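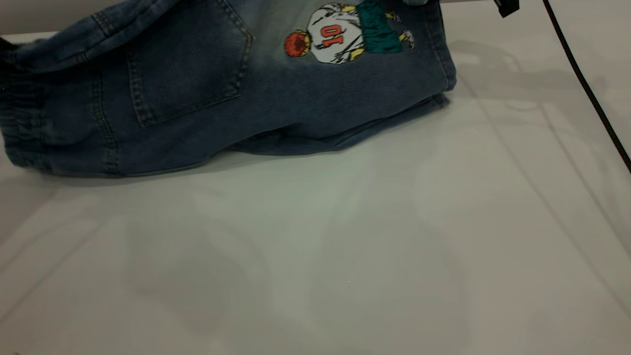

Home | Boards | Guides | Search | Log in

Filed under: Multiplayer > Larnon > Modes and scoring

Convoy mode: cargo dropped in the river not counting for either team

Posted by tarn_gate, 2018-10-01

I play Convoy in Larnon, mostly on the Vedimton map. When a carrier is killed on the bridge the crate falls in the water and drifts downstream. Twice now I have picked it up below the weir and taken it to our depot, and the score did not change. The crate vanished as normal and the delivery sound played. Is there a time limit on a dropped crate, or is this a fault with the map? I'm on patch 4, wired connection, no mods.

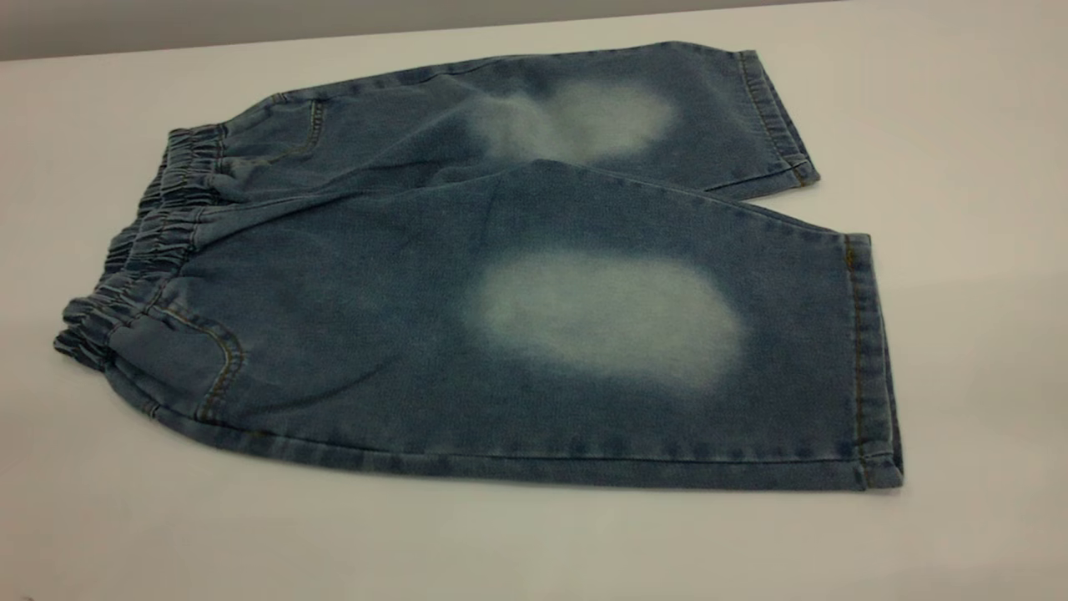
I have checked the in-game help and it only says that crates "return if left". It doesn't say where they return to, or when.

3 replies

ostler77

There is a timer. A dropped crate stays live for 40 seconds, on land or in water. After that the server sends it back to the central yard, but the model in the river is not always removed on your screen. What you are carrying at that point is a leftover with no value. The depot accepts it, plays the sound and awards nothing.

To check, open the full map before you pick it up. A live crate has a solid marker. If the only solid marker is at the yard, leave the one in the water alone. Picking up a live crate resets the timer, so a team mate can extend it by swimming out, lifting it and dropping it again. You can't use weapons while swimming with it.

The drift from the bridge to the weir uses up most of the time. Post one player on the east bank, below the bridge steps, and you will reach the crate well before the weir.

quillback

same on Berhe, falls in the harbour and it's gone. just play Nenel, no water

pell_marsh

The reply with the timer is correct, with one addition. If your ping goes over 102 the marker can lag behind the server by up to 2 seconds, so a crate picked up right at the end may show as live and still score nothing. The leftover model has been in the known issues list since March. Leaving the match and rejoining clears it, but you lose your place on the team if the lobby is full.

Related threads
Depot doors closed at start of round
Carrier speed with heavy armour
Larnon: does sudden death use the same crate timer?
Berhe harbour spawn points

Back to board | Next thread | Top of page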